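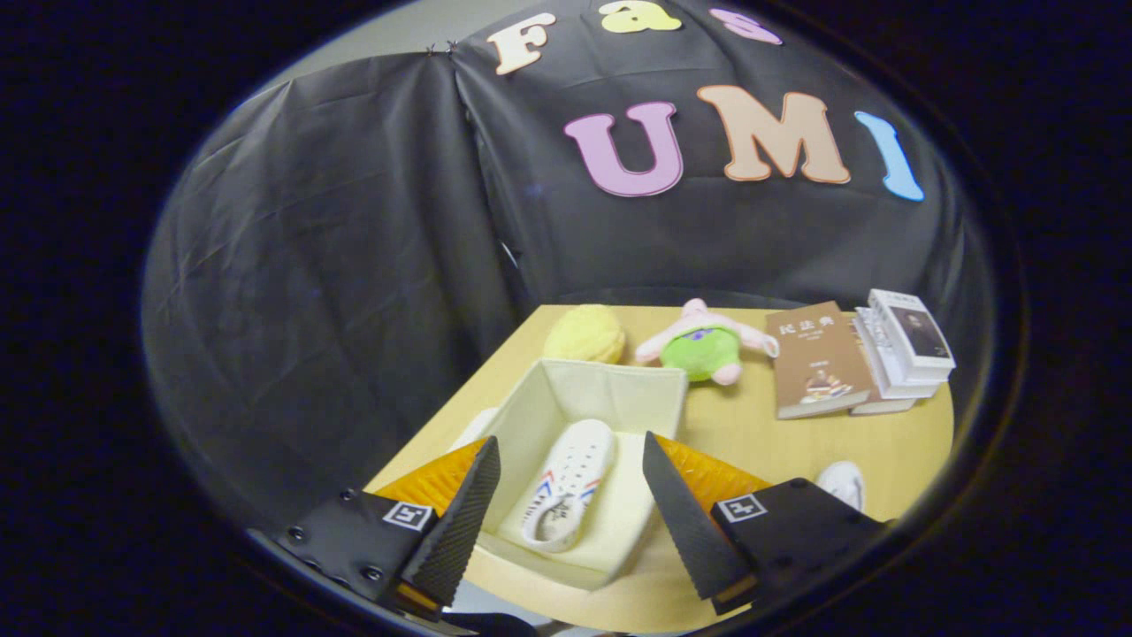 Black cloth, pastel letters and a couple of metal clips.

Ayantu Mamo has dressed windows and stages for 18 years and still irons nothing. "Creases read as drama," she says. "Ironing reads as a hotel."

Her shop, Genby, rents out backdrops to school plays and the occasional wedding. Black outsells everything. "People ask for midnight blue, then they see the price."
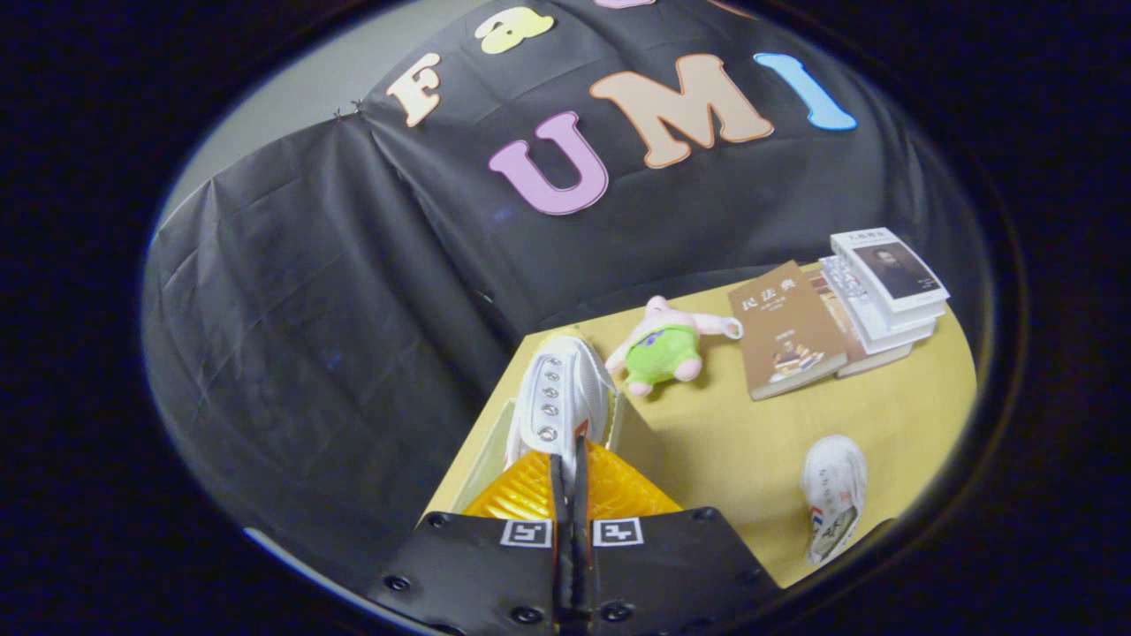
Lavender, peach and sky blue against the black.

Her advice on lettering is to cut it big and stop at 3 colors. Does she follow it? "I own 200 letters," she says. "Most of them are the wrong vowel."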